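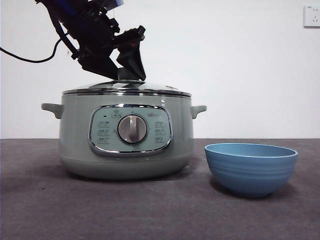 Efren Panganiban asked whether the arm could be trusted with a hot lid, and whether the same order of work would suit a person cooking alone. The staff of the Rebelo kitchen workshop replied that it would, and the advice given at the open day of May 11, 2024, is set out for visitors who requested it.

Turn the dial to off before lifting a glass lid. Wait 2 minutes.

Take the lid by the knob and tilt the far side up first, so that steam leaves away from the face.

Keep a bowl within reach of the pot. Food carried across a room is food spilled.

Leave the side handles clear of cords and towels.

Wash the lid by hand, and dry under the steel rim, where water collects.

The next demonstration will be held in December at the Silletti hall. Places are limited to 40. Children under 8 must be accompanied by an adult.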